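Ekdale Shared Workshop: two-arm build
Progress report to the Brulon small grants fund, April

Work since the last report has gone mainly into the grippers and the table layout. 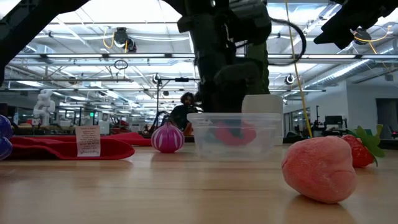 The second half of the grant, 600 pounds, was received in full and has been spent as planned. Most of it went on replacement fingers, cable and a new power supply. The old supply cut out whenever both arms moved at once, and we lost several evenings to that before we found the cause. The new one has run without a fault so far.

Total spending on the build now stands at 1298 pounds. Of this, 600 pounds came from the first payment and 600 from the second. The workshop paid the rest from its own funds. Receipts are in the shared folder, apart from one for fixings, which the supplier, Ustden, has promised to send again.

We are using soft toys, artificial fruit and a clear plastic container for the picking work. The plush items are easy to grip but hard to let go of cleanly, as the pile catches on the finger pads. Smoother pads have been ordered. The clear container has caused more trouble than we expected. Its walls reflect the ceiling lights and the control software, which we call Ding, sometimes places the rim too low. For the time being we enter the rim height by hand at the start of each session.

Cable routing is still not right. The loop on the arm is long enough for full reach but can swing into the work area on fast moves, so we have kept the speed down. A shorter run with a clip at the wrist is the next job.

The written guide is behind. We promised 4 sections and have finished two, on assembly and on wiring. Calibration is in draft. The section on safe use has not been started and will be done before any member outside the build group is allowed to run the arms.

We are not asking for more money. We would like to move the open evening back by a month so that the guide can be ready for it, and would be glad to have the fund's agreement to this before we book the room.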